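The Hedham sale and the patient collector

The Hedham auction house will offer the Chettiar collection of British weekly comics on 30th July, in 119 lots. The collection comprises 1,691 issues, most of them in middling condition, and has been catalogued by title and year.

Complete runs are expected to draw the strongest bidding – the longest carries an estimate of 3,000 pounds. Single issues begin at 10 pounds.

Buyers are advised to inspect staples and spines in person, as rust is seldom apparent in catalogue photographs.

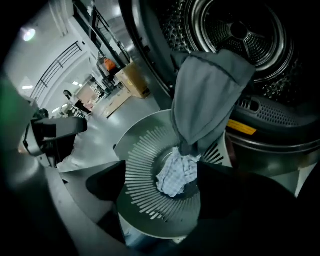
Postal bids will be accepted on the same terms as those made in the room. Unsold lots will be held over until the November sale, when they will be offered without reserve.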